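Ritance G3 compliant gripper kit
Supplied by Dodar, Kerkthorpe
Page last revised 2024-03-25

The G3 is a two-finger gripper for light bench arms, sold with a camera that mounts at the wrist. It is meant for teaching labs and small research groups who need to pick up mixed household objects and record what the arm sees while doing so. The fingers are yellow plastic with openings cut through them. They bend under load, so the closing position does not have to be exact.

The kit contains the gripper body, 3 pairs of fingers, the camera bracket, one cable and a printed setup sheet. The arm is not included. Adapter plates for other wrists are listed under spares.

Weight without camera: 143 g
Fixing: 8 screws, supplied
Tools needed: hex key, supplied
Finger replacement: by hand, gripper powered down

Sorting toy bricks into a plastic box is the task we suggest for a first setup. Large bricks are forgiving in the grip, the studs give a clear top face, and a mixed pile gives enough awkward angles to show up a poor calibration. Set the approach height before you set the closing force. Vibeke Kvaran's setup notes, sent with each order, give starting values for both.
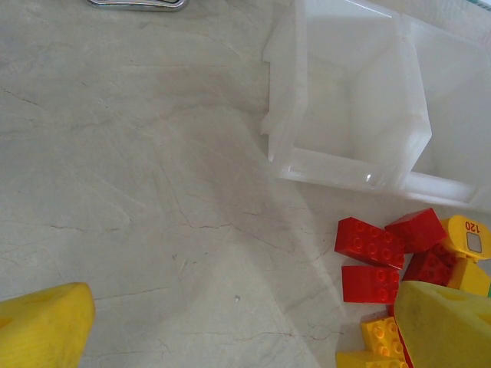
Can the camera be used without the Dodar recording software?

Any program that accepts an ordinary USB video device will read it. You lose the time stamps that tie each picture to the finger position, and those have to be rebuilt by hand if you want them later.

Grip and release

Closing force is set in 6 steps. Step one is for paper cups and soft packaging; most hard plastic objects hold at step two or three. Higher steps shorten the life of the fingers and seldom improve the hold — if an object slips at step four, check the pads for dust before going up. Wipe them with a damp cloth. Solvent will lift the adhesive.

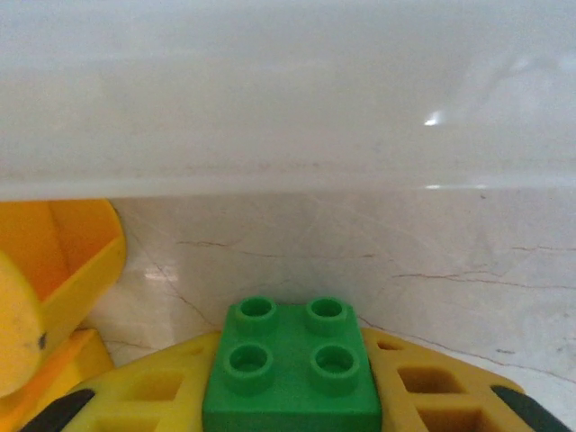 Release is slower than closing by design. The fingers open to the width of the object plus a small margin, pause, then open fully. The pause can be shortened in the settings file but should not be removed when placing objects close together, as the fingers spring outwards on a fast release and may knock whatever stands next to them.

Known limits

Flat items lying on a smooth surface, such as cards or thin plates, are difficult. The Jaidee fingertip set has a thinner leading edge and does better with these, at the cost of a weaker hold on round objects. Units shipped before December have the older bracket and need the spacer for the Jaidee set.

Orders and technical queries: Manikandan Rodrigues, Dodar sales desk, Kerkthorpe. Please give the make of your arm and the wrist bolt pattern when writing.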